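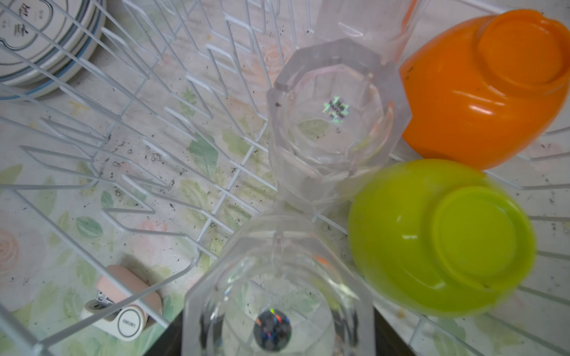 Figure 2. Wrist view during a dish rack episode, Koltix set.

3.2 Diversity of the collected examples

Claims about varied training data usually rest on a count of objects, and we think the count says little. The Koltix set holds 869 episodes recorded across 20 kitchens, and its collection notes call the clutter "natural". We doubt that the number of kitchens tells us how hard the examples are. In Figure 2 the upturned clear cups take on orange and yellow-green from the bowls beside them, and the tablecloth print shows through their bases, so a policy that finds cups by colour has very little to hold on to. A solid orange bowl is a far easier target, yet both count as one object in the totals.

We went through 300 episodes by hand and marked each one that had clear glass or plastic near the gripper. Only 56 qualified. Pastley, the older set, does not label see-through items at all, and we could not repeat the check there without relabelling it from scratch. Mokoena labels them but was recorded on plain worktops, which may flatter any method tested on it.

None of this shows that more clutter gives better policies. The gains reported for Priltova came with a longer training run as well as new data, and the two were never tested apart. Until they are, we treat the diversity argument as unproven and report results for clear and solid objects separately in Section 4.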